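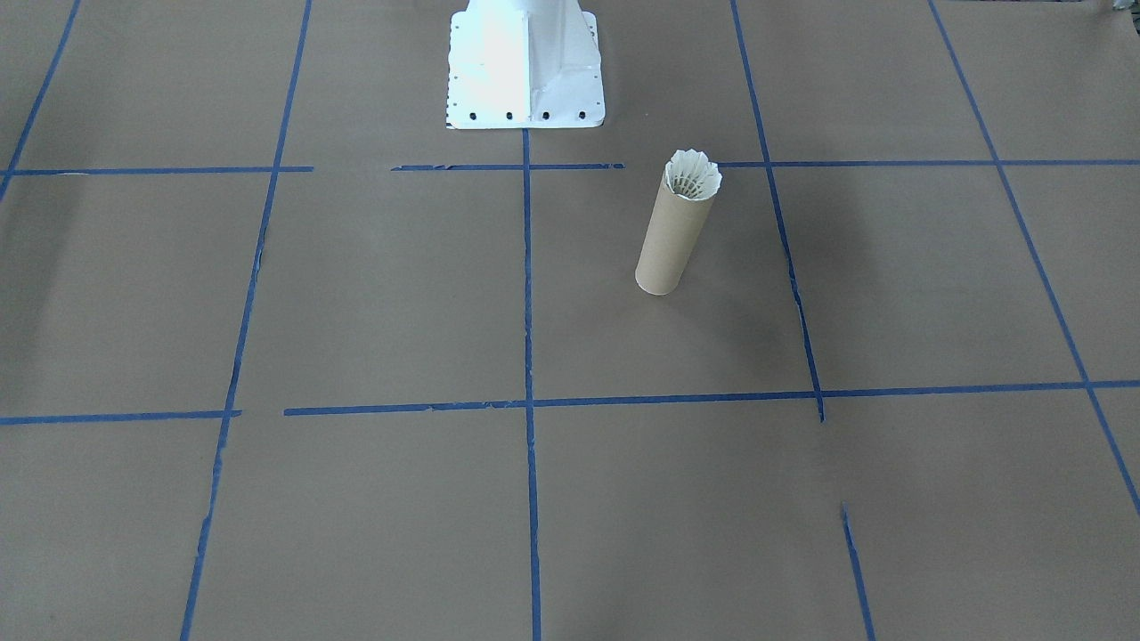
Falilell Manipulation Group — Methods Encyclopedia

Taped-grid evaluation

Taped-grid evaluation is a way of testing robot manipulation policies in which the work surface is divided into cells with adhesive tape and the test object is placed in a chosen cell before each trial. It is used to report how success varies with position, where a single overall rate would hide the differences. The method is cheap and easy to copy. How much its results mean is less settled.

Set-up

The usual surface is brown kraft paper with strips of blue painter's tape laid over it, and a fixed camera looks on from beside or above. In the version used by the Urko project, the arm's white base stands at the top centre of the camera's view, and the central strip runs away from the middle of its footplate. The object is a shuttlecock seated in the open top of an upright cardboard tube. The policy has to lift the shuttlecock out without knocking the tube over.

Tape laid by hand is not a measuring instrument. Strips tear, stop short or wander, and rows may be left with gaps. Papers that give results "per cell" seldom say where in the cell the object stood, or whether it was leaning.

The Goltwood result

The best-known claim made with the method comes from Goltwood, whose policy, Nicholas, was trained on 3000 demonstrations and compared with versions trained on 1000 and 2000. The authors reported that the gain from the last 1000 was found almost wholly in cells far from the base, and took this as evidence that the policy had learned to generalise over position.

Mostafa Berrada disputed that reading. His main objection was that the tape is visible to the policy in training and in testing alike, so that a network could learn where to reach from the pattern of lines and pay little attention to the tube. He repeated the test on bare paper, and success in the far cells fell by 41 per cent. Goltwood replied that the lighting had also changed — a fair point, though it leaves the original claim no better supported.

Current use

Some groups now mark positions with an overlay on the operator's screen and leave the surface plain. Others keep the tape but shift it between training and testing. Neither practice is standard, and scores from different grids should not be compared unless cell size, camera position and placement rules are all given.

See also: Object placement; Visual shortcuts; Repeat trials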